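Search this site Search Go

About us

Trurkitz is a research group working on robot manipulation for small-batch machining. We develop methods for training handling policies in simulation and for measuring how far the results can be trusted. The group was formed from the Atent and Lepik projects. 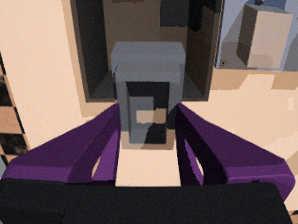
Our main method, Gradgate, scores each grasp before the policy is allowed to learn from it. A grasp with a low score adds nothing to the update. Parts with an open middle are a useful test: with a finger on either side of a grey block of this type, the contact area depends on the solid material around the opening, and small errors in approach angle matter. The current training set holds 3031 simulated episodes, with 266 kept back for testing.

Colours, shadows and camera positions are varied between batches. Grasp scores are computed from contact geometry alone and do not use the rendered view.

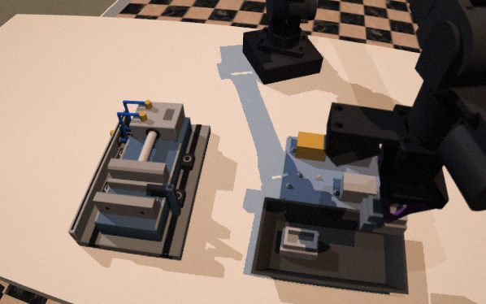
Each cell layout is stored as a plain text file, so that a run can be repeated on another machine. We train for 700 updates and report the last checkpoint, not the best one. Results obtained before April used an older contact model and should not be compared with later figures.

Page last revised May 10, 2022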